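FOR IMMEDIATE RELEASE

Skiren Opens Sign-Up for Home Keepsake Sorting Sessions in Koterstead

KOTERSTEAD, October. Skiren, a home organizing service, has opened sign-up for a new series of in-home sessions on sorting and storing small keepsakes. The sessions cover bead strands, bracelets, pendants, coins, charms and other corded or tasseled pieces that tend to end up together in one box.

Each session lasts 92 minutes and is held in the client's own home, usually in a bedroom or wherever the pieces are already kept. The client provides a covered surface and the box or tin they want to use. Skiren brings soft pouches, blank paper cards and cotton thread. No furniture or storage units are sold as part of the session.

The work follows a set order. Everything comes out of the box and is laid on a cloth. Cords and tassels are separated by hand, starting with the longest. Beaded pieces go back first, along the bottom. Pendants and charms on cords go in afterward, each with its cord wound loosely. Coins are kept in a pouch of their own. Clients who want a written record can fill in a card for each piece, with the name of the person it came from and the year if they know it.

Bookings are open to households in Koterstead and Divar. A single session costs $37. A second session in the same home is $20 and can be used by another member of the household. Skiren has set aside 200 places for the first round and will open a second round when those are filled.

The series grew out of a shorter talk given at the Dantas community hall last spring. Many of the people who came asked what to do with tassels that had knotted together, and that part of the talk has been made longer. Sessions don't include cleaning, repair or valuation. Clients with a broken cord or a cracked bead will be given a list of local repair shops.

Sign-up forms are available at the Skiren office in Koterstead and at the front desk of the Dantas hall. The office is open until 5 p.m. People who can't come in person may ask for a form by mail.

Tasseled and corded keepsakes with a floral-patterned tin:
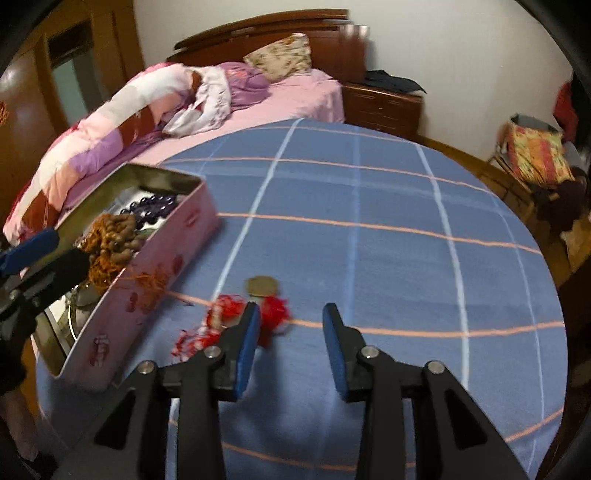
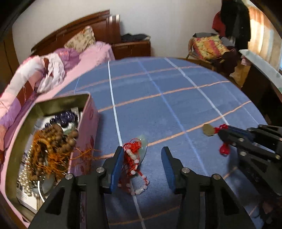
Kamala Shetty wrote after the spring talk that she had kept her mother's beads and her own bracelets in one cookie tin for years and stopped opening it, "because pulling out one thing meant pulling out all of it." She has since moved the cords to a second tin. She also asked that the fall sessions leave more time for the cards, as she got through only a few of hers before the hall closed.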